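Scuffed grey bin, two compartments: keep or replace?

potdale_shed
Posted in Sorting and Storage, 7 replies

I've had this divided bin on the table for odds and ends since July. The divider has gone badly, white at the top and dark and scuffed lower down, and the floor of the big side is all fine scratches. I've tried washing-up liquid and a soft cloth. No change.

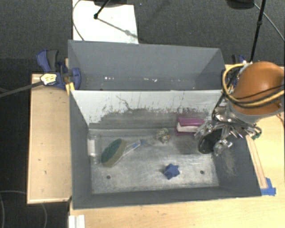
A new one the same size is £50 from Weteo and I don't want to pay that for something that holds a dish sponge and a blue star.

Clirnton
Keep it. Scratches don't matter in a bin.

marrowfat
Cream cleaner, leave it 5 minutes, wipe, rinse. It'll take the white marks down a bit. The dark patch won't shift if the surface has worn through.

grey_gate
Disagree about cream cleaner, it's gritty and you'll dull it further. Bicarb paste.

marrowfat
Bicarb is gritty as well.

Contreras
I'd be more bothered about the sponge. Mine lives by the sink, not in with everything else.

potdale_shed
It's only used on the bin. I take the point though.

Clirnton
What goes in the back half? Looks nearly empty.

potdale_shed
Post, when there is any. I might move the small bits there and put a 200 mm offcut of lino in the front.

grey_gate
Lino's a good shout. Try the paste on a corner first.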